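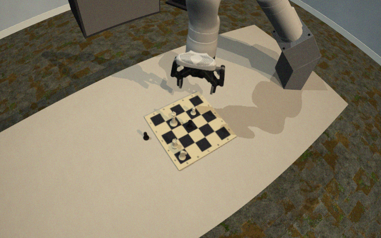
The simulated chess table, with the arm just beyond the board and one black pawn off to the side.

2023-03-26
By the Zistetti Robotics Club

The Zistetti Robotics Club is so pleased to share that our student chess project, Zirari, is ready for visitors! Members have spent the months since December teaching a simulated arm to pick up and move chess pieces, and families, neighbors and friends of the club are warmly invited to come try a move or two at our open evening in Sallemari Hall. Admission is free, and there are 53 seats.

Recent news
Zerouali Fund awards club $500
Spring sign-ups open, room 202

Contact: Zistetti Robotics Club, Sallemari Hall
Back to top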